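Sock Sorters and Packers Wanted - Skivombridge

Posted 1/30/22 by Thandeka Hlongwane

Need people who can sort socks. A lot of socks. Two part-time spots open at Givlow, paid hourly, start as soon as we can get you in. Runs thru May, maybe longer, depends on orders.

What we do: secondhand and leftover clothing comes in by the bag, gets sorted, matched, bundled, goes back out to shelters and school closets. Coats and shirts are covered. Socks are way behind. Right now we have 32 bags waiting and more on the way.

The work:
- tip out a bag, pull pairs
- pairs go in the baskets by color, reds together, grays and whites together
- singles get held back til the end of the shift, then one more try at matching
- anything with a hole goes in the rag bag, don't agonize over it
- non-sock items (tools, toys, whatever got swept in) set to one side and tell Anel
- bundle, band, label, box

Patterns are the slow part. Stripes especially. If you can tell two striped socks apart at a glance we want to hear from you.

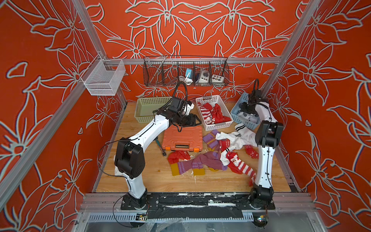

Sorting table with the three baskets. Reds in the middle one, grays and whites on the right.

Hours: mornings or afternoons, your pick, but please pick one and stick with it. Shifts are four hours. Some standing, stools if you want them. Boxes get heavy by the end so you should be ok lifting a full one onto a cart, or ask.

You should have:
- decent eye for color (the navy/black thing will come up)
- patience for small repetitive stuff
- enough English or Zulu to read the labels, we print both
- no problem with wool or lint. If you're allergic this is not the job, sorry

Nice to have: any laundry, thrift store or warehouse time. We use Zustent for the shift calendar, takes five minutes to learn, so dont worry if you haven't seen it.

Training is one short shift, paid, with Anel Mathebula. Bring a water bottle and closed shoes. Parking behind the building, bus stops out front.

To apply: stop by and ask for me or Anel, or call the front desk, extension 543. Leave your name, which half of the day you want, and the earliest date you can start. No resume needed. A few lines on past work is plenty.

Will fill these as people come in so sooner is better. If you applied last fall and didnt hear back please try again, we lost some of the forms.

Thandeka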